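Leave the Mint in the Ground

Every spring someone at our garden club in Rivisham stands up and asks for a ban on mint. Not a legal ban, just a rule that members won't bring it to the plant swap. This year it was Nnamdi Tamuno, who has spent four seasons digging it out of a border he took over from a previous owner. I have sympathy for him. I have seen the border. But I voted against the rule and I want to set out why.

Mint spreads. It runs along just under the surface, it comes up through the roses and between the paving stones, and a piece of root the length of a fingernail will make a new plant. All of that is true and I don't dispute any of it. What I dispute is the idea that a plant that spreads is a bad plant. Most of the plants we praise as reliable are doing the same thing a little slower. Lily of the valley took over the shady end of my yard in Dravgate and people asked me for pieces of it.

The trouble with Nnamdi's border was that mint was planted in good, open, watered soil next to things that can't compete. Put the same plant in the dry strip between a driveway and a wall and it stays put, more or less. I have had it in a strip like that for years. It gets mowed on one side and baked on the other, and I cut it whenever I want some.

The other answer is a pot, and I know that people say pots don't work. They don't if you sink them level with the soil, as most books tell you to. The runners go over the rim in one summer. Leave 4 inches of pot standing above ground and check it in September, and you will catch nearly all of them. It takes a few minutes with a pair of scissors. If that is too much work, then mint isn't the plant for you – but neither is a raspberry.

I also think we should be honest about what replaces it. At the last swap we had 116 plants on the tables, and far too many were fussy things that will be dead in a year. A new gardener who takes home a mint plant will have something to pick by June. That matters more to me than a tidy border. 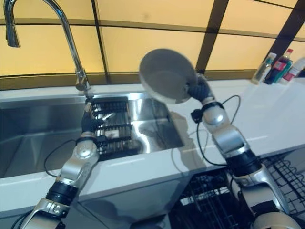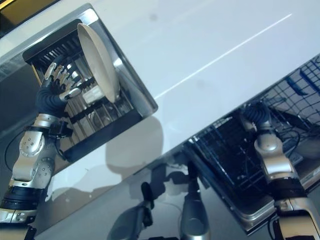
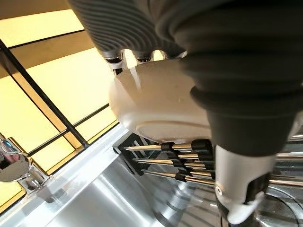
What I would ask for instead

Labels. If you bring a spreader to the swap, say so on the tag in plain words: "This will spread. Keep it in a pot." Zainab Onyeka already does it with her tansy and her Japanese anemones, and people still take them. They just plant them in a different place.

I would also like us to stop lumping mint in with the plants that really do cause harm outside the fence. Knotweed gets into creek banks and pushes out whatever was there. Garden mint in a town yard is mostly a nuisance to the person who planted it, and sometimes to the neighbor. The neighbor is a fair point, and if you share a bed along a property line, ask first.

The rule failed, though by less than I expected, and I assume it will be back next spring. In the meantime I have a tray of spearmint rooted and potted, with tags. Nnamdi has already told me he won't be taking one.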